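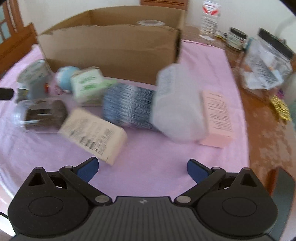
How do I get creases out of a cotton tablecloth without an iron?

Posted by moonpie58
My cloth has been folded in a drawer since February and the fold lines won't hang out. It's 70 inches wide. No iron in the rental.

Ju-won Baek
Mist it with plain water until it feels damp, then pull it flat over the table and smooth it from the middle out with your hands. Leave it overnight. Bad folds may need 2 rounds.

reltitz_r
Dryer on low with a damp washcloth, ten minutes. Take it out right away.

grusberg
I just put plates on the creases.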